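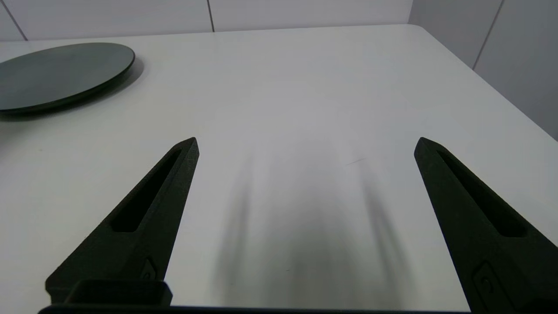

Notes, Arkport library talk, 2025-09-25. 20 min plus questions

Start: who here has a sourdough starter dying in the fridge? Wait for hands. Say thanks to Yae for the mic.

Then straight in. Why home loaves go flat. Mostly underproofed, not overproofed. Everyone blames the flour. Flour's usually fine.

Temperature bit. My kitchen in winter, dough crawls. Give it longer, forget the clock on the recipie. Look at the dough. Domed, jiggly, bubbles at the side of the tub. Poke test - explain, don't rush this, got muddled last time.

Starter: feed it the night before AND the morning of. Rye if it's sulking. Anisa's trick, pineapple juice for a brand new one, first two days only.

Salt. Ten grams to 500 flour. People leave it out then wonder.

Oven. Lid on 20, lid off 25. No dutch oven? Roasting pan upside down, works OK. Mention burnt forearms, tea towels are not oven mitts.

Story: Herman's loaf at the Arkport show, flat as a thong, still got second. (pause)

Handout is one page, 60 copies, on the chairs by the door. Don't read it out to them.

Questions they'll ask: freezing (yes, slice it first), gluten free (don't know, ask Rizal), wholemeal (more water, shorter prove).

Finish by ten to, they need teh room. October session is crumpets, sign-up sheet with Syafiqah.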